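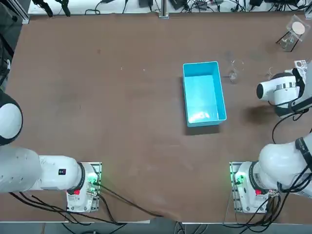 The Month I Tried to Own Less

May 1, 2023
By Estela Villalba

Search this blog Type and press enter

When I moved to Killville I had two suitcases and a backpack, and I was proud of it. I told my sister on the phone that I could pack my whole life in one evening. That was eight years ago. In March I had to move a bookcase so a man could repair the wall behind it, and the work of emptying that bookcase took me the whole weekend. I found a bag of adapters for a country where I do not live anymore. I found instructions for a coffee machine that I gave away. I also found three pairs of scissors, after I had bought a new pair in the winter.

So I decided to spend one month making my apartment lighter. I did not follow any method from a book. I read some of these books before and they made me feel guilty, and then I had one more book on the shelf.

My rule was simple. Every evening after dinner I would choose a small place, like one drawer or one half of a shelf, and take everything out of it. Then I would put back only the things I could explain. If I could not say in one sentence why I had the thing, it went to the hallway. On Saturdays the hallway went to the donation store on Mellor Street, or to the trash.

The kitchen was easy. I cook the same meals again and again, and I know which pot I like. I let go of a set of small glasses that I was always saving for guests. My guests drink from the normal glasses and I never heard a complaint. The bathroom was even easier, but a little embarrassing. I will say only that sunscreen has a date on it, and you should look at it.

The clothes took longer. I have a gray coat from Wanik, which was a small store near my first job, and I had not worn it for several winters. The sleeves are too short and one pocket has a hole. I put it in the hallway on a Tuesday and took it back the same night. On Thursday I put it in the hallway again. My husband walked past it and said, "It looks like somebody is waiting for a taxi." In the end I gave it away, and I was sad for the walk home, and then it started to rain and I was thinking about other things.

Then I came to the papers. I believe every immigrant has a problem with papers. For years you are told that you must keep everything, every letter, every copy of every form, and you do it because one missing page can send you back to the beginning of a line. I still had rent receipts from my first room here. I had a letter that only told me that another letter would come. I sat on the floor with all of this and I could not throw away one page. It was not because I need them. I think I was still a little afraid.

I called my friend from the language class, who is more brave than me with officials. She told me to make one folder for the papers that prove something today, and one folder for the papers that proved something before. The first folder is thin. The second folder I am allowed to keep one more year, and then I will look at it again. It is maybe cheating, but I slept well after that.

What surprised me was the empty space. I had expected to enjoy it from the first day. At first it bothered me, and I wanted to put something there. I left a basket of oranges on the free shelf, then a plant, then the oranges and the plant together. An empty bin or an empty drawer asks you a question, and for me it is hard to leave a question without an answer. After two weeks I moved the plant back to the window, where it has more light, and I ate the oranges. The shelf is still free. Sometimes I put my keys there, and I take them away again in the morning.

I also tried to buy nothing new, except food and soap. I failed once. There is a notebook made by Dresari, with thin paper and a green cover, and I saw it in the window when I was coming back from the dentist. I think after the dentist a person should not be judged. I have already filled 32 pages, so at least it is not sitting in a drawer.

My mother does not understand this project. In her house everything has a second life. A jar becomes a vase, and a shirt becomes a cloth for the windows — and later the same cloth goes under the leg of the table that is not straight. When I told her about the small glasses she was quiet for a moment, and then she asked me which glasses exactly. She had given them to me. I had forgotten this completely. I wrote to the donation store, but they were already sold, and I hope that the person who has them uses them for breakfast.

I would do that part differently now. Before I give away something made of glass, I will call my mother.

The apartment does not look very different in the end. My neighbor came for coffee and noticed nothing, although she did say that the hallway seemed wide. But I can open the top drawer in the kitchen with one hand, and I know where all the scissors are. I kept two pairs. The balcony closet I have not opened yet. There is a tent in it, I am almost sure, and I will write about the closet when I know the rest.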